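Flusum FAQ: breeding, moves and trading

Answers to the questions that come up most on the Sturkstead boards about Flusum, the monster-raising game from Hiditz. Everything on this page applies to the current version unless it says otherwise.

How do I unlock breeding?

Reach the town of Sarpong and speak to the keeper at the pond house. She asks for 800 coins and a monster of level 12 or higher. The coins are gone for good, but you get the monster back when you leave the building. After that the pond house is open at any time of day.

Which monsters can breed together?

Two monsters can breed if they share a habitat. The habitat is listed on the second page of a monster's summary screen, under its nature. Monsters with two habitats can pair through either one. Storm types have no habitat and can't breed at all.

How are moves passed down?

The young monster gets its level one moves from the mother's species. It can also get up to two moves from the father, as long as they are on that species' inherited list. If the father knows more than two suitable moves, the game takes the ones highest in his move list. Reorder them before you drop him off.

Can a mother pass down moves?

Only if she is holding a Reed Whistle. The whistle passes one move, the one in her first slot, and it is used up when the egg appears.

Why did my egg come out without the move I wanted?

Usually one of these:

The move isn't on the inherited list for that species.
The father learned it from a scroll. Scroll moves don't pass down.
You collected the egg with a full party. The egg goes to storage and keeps its moves, but they stay hidden until it hatches.

How long does an egg take to hatch?

Most take 3,437 steps. River types hatch in half that. Steps on the raft don't count, and neither do steps inside a dungeon.

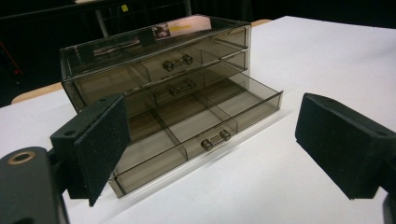 Do the trading cards do anything in the game?

Yes. Each Flusum card has a code printed on the back, and entering it at the post office in Sarpong gives you one item. There are 129 cards in the first set. A code works once per save file, so a second-hand card is still worth having if you haven't used that code yourself. Keep the ones you've entered apart from the ones you haven't. A small desk organizer with an open tray on top and three drawers underneath is enough: cards to be entered stand up in the tray, and the drawers can take used cards, doubles and trades. Sleeves are fine, but the code is small and some matte sleeves make it hard to read.

My card code was rejected. What now?

Check for zeros and the letter O first. The codes never use the letter O. If it still fails, look at the region mark beside the code, as cards sold overseas won't work on a local copy of the game. After 3 wrong entries the post office closes until the next in-game morning.

Can I trade a monster that knows an inherited move?

Yes, and it keeps the move. The other player needs to have reached Sarpong on their own file – otherwise the trade is refused with a message about the road being flooded.

If I replace an inherited move, can I get it back?

Yes. The move tutor behind the Sarpong mill will teach it again for a Copper Leaf. He only offers moves that monster has known before.

Do natures pass down?

No, natures are random. Colour is different. If both parents have the alternate colour, the young one will have it too.

Is there a full list of inherited moves?

Each species page on Sturkstead has its own table, with compatible fathers in the right-hand column. A blank column means we haven't confirmed a father yet. If you've hatched one, post the pairing on the corrections board and include both parents' levels.

Can I move my monsters over from the older version?

Not at present. The transfer option on the title screen copies your coins and your player name only.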